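Eun-ji Pyo
May 1, 2011

Doing the cloth drawer this afternoon. It has been annoying me since September so I'm going to post as I go.

Everything came out onto the bed first. Tea towels, napkins, the thin cloths I put over bread dough, two table runners I forgot I owned.

Anything with a hole went in the rag bag. Anything stained but whole got another go in the wash at 60. The rest gets folded and goes back.

I'm using a basket this time. The drawer sticks when it's full and I'm tired of pulling on it. The basket is from Tasusness, cost me 27 with postage. There was a bigger one but it wouldn't have fitted the shelf.

Folding on the white board on the table. The table top has a rough patch that catches on thin fabric. 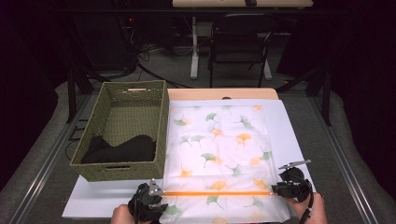

Ginkgo cloth laid out, black one in the basket.

The ginkgo print is one of my favourites. Green and orange-yellow leaves. It's thin so it creases if you look at it, and I don't bother ironing it.

How I fold the thin ones: in half long ways, in half again, then in thirds from the short end. They come out the right width to stand on edge in the basket.

The black cloth is only in there for now. I'll fold it at the end with the other dark ones.

Someone asked about the basket handles. They're slots in the two ends, woven like the rest of it. The sides lean out a bit towards the top, so allow for that if you're measuring a shelf.

Myung on here asked if I roll mine. I tried it last year. They unrolled.

Stopping for tea. Table runners after that, then the napkins, which I'm dreading as none of them are the same size.

Runners done. One is going to my sister. Napkins can wait until tomorrow.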